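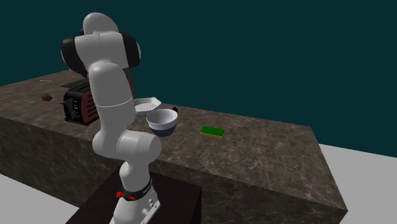
Simulated arm drops small items halfway through the lift, only on some runs

Posted in Simulation and control, 9 June 2019

Barbara Pawłowska

I look after the simulated kitchen for the Lidska project. We use it to try out pick and place routines before they go anywhere near real hardware. The arm is a Franka with the usual two-finger gripper.

Since we moved to a new physics build the arm loses its grip on small objects. It closes on the item, starts to lift, and a moment later the item slides out or shoots off sideways. Last night I left it running for 1,244 lifts and 57 of them failed this way. On the old build, in January, I had 1,000 lifts without a single drop.

What I have tried so far:

Raising the grip force. This made it worse.
Slowing the lift to half speed. No change that I can see.
Putting the old object models back. No change.

The log shows no collision warning and no joint limit. The controller reports a good grasp right up to the point where the item has gone. I don't want to pass these routines on to the Menport people until I know whether the fault is in the simulator or in our code, as their cell has a person working next to it.

Has anyone had the same?

Noémie Perron

Yes, with Rurkis, and it was the contact settings. If your new build changed the default time step, the fingers can sink a little way into the object before the solver notices. It then pushes them apart hard, and the object goes with the push. More force means the fingers sink further, and that fits with what you saw.

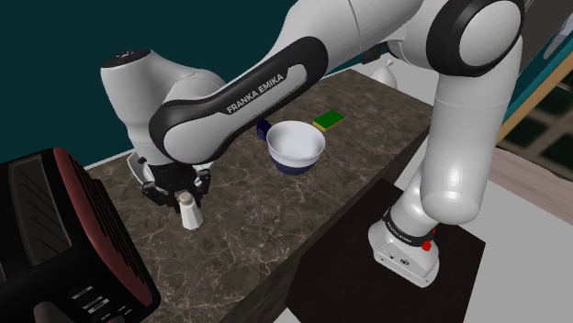
Check the time step first and write down the value from both builds. If the new one is longer, put it back and run the same set again with the same random seeds. Do it with one object to begin with, and keep the item upright and close to the worktop, as with the small white bottle between the fingers there. A rounded body like that gives the fingers very little to hold, so a contact fault will show up sooner than it would on a box. Log the distance between the fingers at every step as well. If it gets smaller than the object is wide, you have your answer.

Two other things. Look at the friction on the finger pads, because ours had gone back to the default when we upgraded and there was no message about it. And your controller shouldn't be reporting a good grasp after the item has gone. Ours only checked once, when the fingers closed. We changed it to check all through the lift and to stop the arm if the width changes suddenly. I would do that before sending anything to Menport, whatever the cause of the drops.

Fülöp

had this too. reinstalled everything and it went away, never found out why

Barbara Pawłowska

Thank you both. The time step had doubled. I put it back and ran another 1,000 lifts with three drops, all on the same object, so I think the pad friction is next. The grasp check was done only once here too — I have opened a separate ticket for that and the Menport handover is on hold until it is closed.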